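**Ticket:** Success rate on desk-clearing eval doesn't reproduce
**Project:** Cadivham (grasp policy, wrist view only)
**Opened by:** Cor De Smet
**Status:** open, workaround in place
**Severity:** blocks the results table

### Problem

The Cadivham policy scored 94 percent on the pick task when we ran it on the Zemora bench in April. Same checkpoint, same task list, rerun on the Thampi bench: 70 percent. The difference is too large to be noise at the number of trials we use. I need to know which number is the real one before we put either in the write-up.

The task is the usual one. Arm starts above the desk, gets a text prompt naming one object, has to pick it up and hold it for the full hold period. No human resets during a trial. A trial is a fail if the gripper closes on nothing, closes on the wrong object, or drops it.

### What I checked first

- Checkpoint hash matches on both machines.
- Config diff is clean except for the output path.
- Control rate is the same. I logged timestamps on both benches and compared the gaps between actions.
- Gripper open and close limits were off by a small amount on Thampi. Corrected them and reran a short set. No change in the score.
- Swapped the power supply on the Thampi arm in case it was sagging under load. No change.

So it isn't the software version and it isn't the obvious hardware.

### Failure breakdown

I went through the failed trials from the Thampi run and sorted them by prompt. Most of them are "pick up the pen." The mug prompts are close to the old score. Block and sponge prompts are also close. If I drop the pen prompts from both runs, the two benches nearly agree.

In the typical pen failure the arm heads for the mug side of the desk, slows down, and then either hangs there until the timeout or drops toward bare tabletop. It doesn't look like a grasp failure. The policy seems unsure where the target is.

I pulled the wrist frames from just before the slowdown. The training data (3,000 demos, all collected on Zemora) has a dark mat under everything. Thampi has a pale wood desktop with a lot of grain. A white mug on pale wood with one of our translucent white fingers in front of it doesn't leave much of an edge to work with, and the finger is close enough to the lens that it blurs. 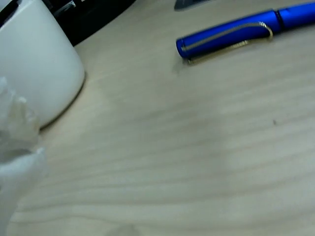

The pen itself should be easy. It's saturated blue on a light background and there is open desk between it and the mug. That made me doubt the first theory, which was plain low contrast on the target. The target has good contrast. What has poor contrast is the stuff next to the gripper.

### Test 1: change the background

Put a dark mat on Thampi and reran the pen prompts only. The score came up most of the way but not all of it. Background matters, but it isn't the only cause.

### Test 2: change the fingers

Wrapped both fingers in black tape and took the mat away again. The score came up by a similar amount. This one surprised me. I had expected the tape to hurt, given that the policy was trained on bare fingers.

### Test 3: mask the fingers

Painted the finger region with flat gray in the input before it goes to the encoder. Bare fingers, bare desk. Result was in between the baseline and Test 2. The mask is a fixed shape and doesn't follow the fingers when they open and close, so a strip of finger still shows at some widths.

### Test 4: object near the edge of view

Kanamby pointed out that in the failed trials the pen is usually at the top right of the wrist view with part of it out of view. I checked this against the demos. The collection script on Zemora centered the arm over the target before recording, so there are very few demos where the target starts partly outside the view. With the start pose shifted to put the whole pen in view, the pen score on the bare desk improved, but it still didn't match Zemora.

### Current reading

Two things stacked together:

1. Demos don't cover targets that start partly out of view.
2. The encoder has a hard time separating the pale finger from a pale background, and when it does, the arm drifts toward that side.

Either one alone costs us a little. On Thampi we get both at once on the pen prompt. I haven't run the full cross of all conditions, so treat this as a working guess.

### Workaround

For now, evals on Thampi use the dark mat and the centered start pose. Any number produced this way has to be labeled as such in the results table. Don't mix it with the bare desk number.

### To do

- [ ] Collect 900 more demos on the bare Thampi desk, start pose randomized, no centering step
- [ ] Retrain with those mixed in, same schedule
- [ ] Rerun the full task list on both benches, bare fingers
- [ ] Make the finger mask follow the gripper width
- [ ] Report per-prompt scores in the write-up as well as the average

### Notes

Logs for Tests 1 through 4 are in the Thampi results folder. Test 3 has two runs in it. Ignore the first, the mask was flipped left to right.

Last edit 31st December, CDS. Arm is parked and powered down, leave it that way until I've redone the wrist cable.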